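Gisler revises load limits for shared workshop benches

Gisler has issued a revised guidance sheet for work tables used in shared workshops, replacing the version in circulation since September. The sheet applies to free-standing tables with a clear span of 142 cm or less and is aimed at operators who rent bench space by the hour.

The main change concerns point loads. Equipment fixed near a corner is now assessed separately from equipment placed over the legs, and tables with a single center rail drop one class. Operators have 14 weeks to relabel existing furniture. Tables already marked in the two lowest classes need no new label.

The sheet also covers edge clamping. Clamps are permitted on any straight edge at least 2 cm thick, with or without a cloth covering – the earlier text was silent on coverings. Retightening is required at the start of each booking.

Workon, which runs six shared workshops, will apply the new classes at its Grovavine site first. Dellelus, the supplier of most of its tables, is preparing replacement labels.
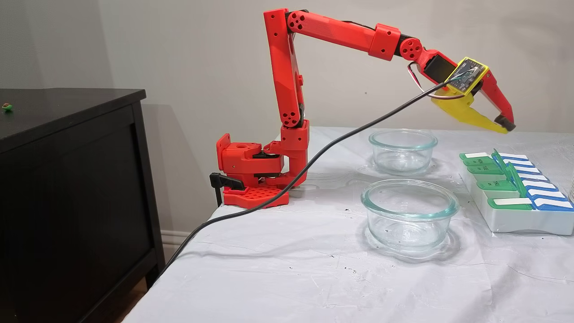
Ayman Abu Hammour wrote in response to the draft that the 14-week period was too short for sites with mixed furniture, and asked that tables bought secondhand be given a separate deadline. Gisler has kept the period unchanged. The secondhand question is deferred to the next revision.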